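Siddale puts its two-arm folding kit on sale

If you've been waiting for a laundry robot you can bolt to your own table, I have good news and slightly expensive news. Siddale has started taking orders for its two-arm folding kit this week, and I got to spend a Wednesday afternoon at the Bamstead workshop watching one handle green clothes (my favorite color, so I was an easy audience).

Fabric in the fingers, or very nearly:

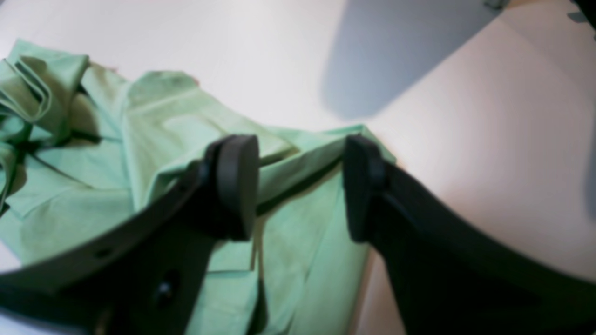
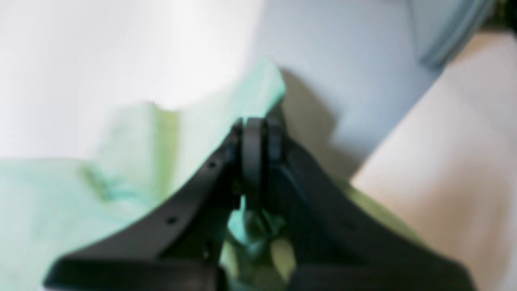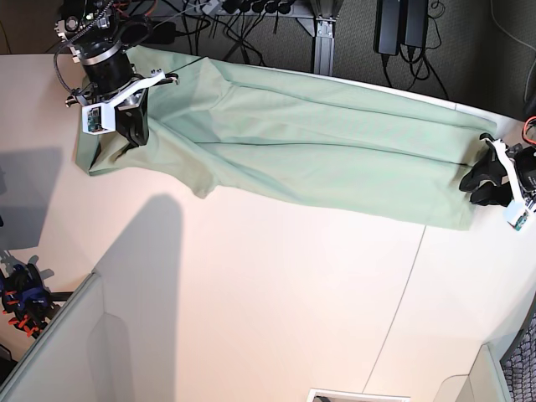 What you get for the money

The kit is two arms, a pair of black two-fingered grippers for them, a small camera for each wrist and the software, which is called Neves. You bring the table and the computer. The price is $3000 for the full set, or $2000 if you already own one of Siddale's arms and only need the second one plus the grippers. Shipping starts in October.

I asked Orvokki Väisänen, who runs the product side at Siddale, why anyone should start with clothes when there are so many easier things to pick up. "Because everyone has clothes," she told me. "And a box is the same box every time. A shirt is a new shape each time you drop it." Fair enough! I can barely manage a fitted sheet myself.

My favorite part was seeing both arms on one garment, with a gripper at each end and the cloth stretched out sideways over the table. It's strangely relaxing to watch. The wrist cameras are fun too - you get right down by the fingertips, and even a plain shirt starts looking like hilly country from there.

Things I'd want to know before ordering

The warranty is 19 months, which is an odd number, but I'll take it. Replacement fingers are sold in packs of 3. Setup help comes through Brullberg, the reseller handling US orders, and they told me phone support is included for the first year.

I didn't get to run the kit by myself, so I can't tell you how long setup takes or how it copes with a full basket. I've asked for a loaner and I'm clearing off my dining table just in case - if one shows up, I'll start with towels and write up how it goes.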